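How to check a two-gripper demo set before you train on it

Most write-ups on learning from hand-held grippers go straight from collecting to training and show a success rate at the end. I don't trust that number until I've been through the raw clips, and this page covers how I do it. The task is a pegboard one: small green plastic pieces, two grippers, one board.

Start with the handoffs. Find every clip where both grippers come in on the same piece and step through it slowly. Mark when the first set of jaws closes and when the other opens. If you can't tell, tag the clip "unclear" and leave it out of the first run. 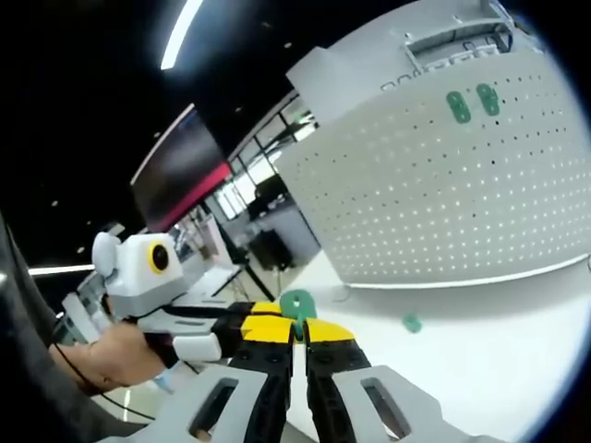
Glenys Ackroyd thinks this is too strict, and wrote that throwing out unclear handoffs just teaches the policy that handoffs are always tidy. Fair point. I'd still train without them first, then add them back and see what changes. If the score doesn't move, you've learned something about your score.

Next, sort the clips by who did the work. Policies pick up one person's habits, and a test split drawn from the same person will flatter you. Hold out a whole operator.

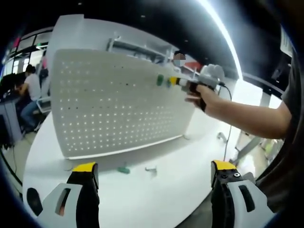

Can you get by with a single operator?
You can for a first look at the pipeline, but don't claim the result carries over to anyone else's demos.

Now write down what counts as a success, before you see any results. "Piece on board" is too loose.

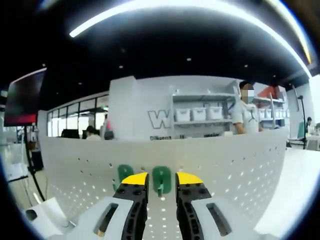 My own rule has two parts: the piece is on the peg it was meant for, and it stays there after the jaws back off. The second part needs a view of the jaws open and clear of the piece. With the yellow tips spread apart like that and a green piece near each one, a single still won't tell you whether anything was let go cleanly, so score from the clip.

Last, run the whole thing again with a different seed. I did 29 trials per seed at Drovholm in April, and the gap between two seeds was bigger than the gain I'd been hoping to report.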